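Drasosstead Community Rooms
Display table checklist, with comments

Go through this before the table is opened to anyone. Tick, cross or n/a. Comments from the last walk-round are left in so the next person can ignore them in an informed way.

1. Table stands level, legs locked
Tick. It wobbled until the left rear leg was locked. The leg has a label on it saying LOCK.

2. Cloth flat, no folds under anything that stands up
Tick, second try. Velvet holds a crease like a grudge. Smooth it from the middle out and stop when you start to enjoy it.

3. Cloth clear of the floor on the walking side
Tick. Hem pinned up 2 inches. Pins point inward, please. See the accident book, December, two entries, same pin.

4. Screen upright and steady
Tick. Push test done with one hand at shoulder height. It is a woven screen and will not hold up a person, a coat or a wreath, all of which have been tried.

5. Screen feet not in the path to the side door
Cross, then tick. Moved back 7 inches. The door now opens all the way, to general surprise.

6. Glass: no chips, no cracks, stands by itself
Tick. Run a gloved finger around the mouth of anything without a cap. The gloves are in the Felier box under the sink, and the bare finger is the reason we have a first aid kit.

7. Glass kept back from the front edge
Tick. A hand's width at least. If a sleeve can reach it, a sleeve will.

8. Plastic bags closed
Tick. Open bags go back to whoever brought them. Small children like them and so does the draft from the hall.

9. Soft packages fully on the table
Comment: anything that leans will slide on velvet sooner or later. Lay it down or find it a wall.

10. Wrapped items labeled with what is inside
Cross. "Misc" is not a label. Neither is "see Campos list," as the Campos list says "misc."

11. Total weight under the 50 pound limit
Tick. Bathroom scale used. It reads 2 pounds heavy, so we are safer than we look.

12. No candles, lit or "just for show"
Tick.

13. Extension cords
N/a. Keep it that way. The Nadell lamp stays in the closet until it has a new plug.

14. Extinguisher visible from the table
Tick, once the coat rack was moved. The coat rack will be back.

Outstanding: item 10. New labels are in the drawer with the dead batteries.
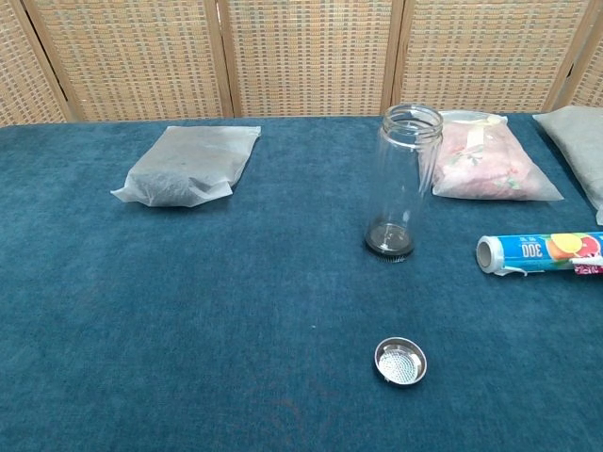 Page last changed: 2nd July
Blue cloth, woven screen behind it, and the clear bottle from items 6 and 7 standing upright with no cap. The white-wrapped package toward the back on the left is item 10's problem. The pale gray one at the far right is leaning, so read item 9 again.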